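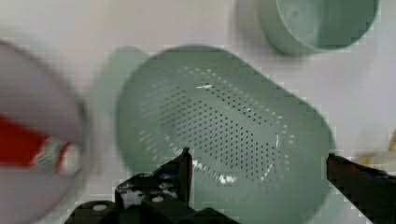
Green colander on a pale surface

Can I photograph work at the Stillham Gallery ceramics show?

Posted Aug 26, 2020

Heading to the Kandosa exhibition at Stillham with my pottery group and I'm so excited! Are we allowed to take photos, and is it worth paying for the catalogue? I'd love to sketch some of the glazes too, if they let you sit down in there.

Fallora

Yes to photos, as long as the flash is off! The one exception is the back room, where the pieces are on loan from a private collection and there's a sign on the door. Sketching is welcome, pencil only, and you can borrow a folding stool from the front desk (ask early, they go fast). I stayed for hours in May and could have stayed longer. The big moon jar by the window is gorgeous, with a grey glaze that goes almost violet near the foot. Get the catalogue! It's 228 pages, the colour is beautifully printed, and there's a long essay on the kiln sites that isn't on the wall labels.

Tóth

Catalogue was sold out when I went. Cafe is good.

potsandpans7

Adding to Fallora's answer: groups of more than seven should book ahead, and there's a form on the gallery website. The bigger bags have to go in the lockers. Do look at the test tiles in the hallway on your way out, I loved them even more than the pots!

gumleaf3390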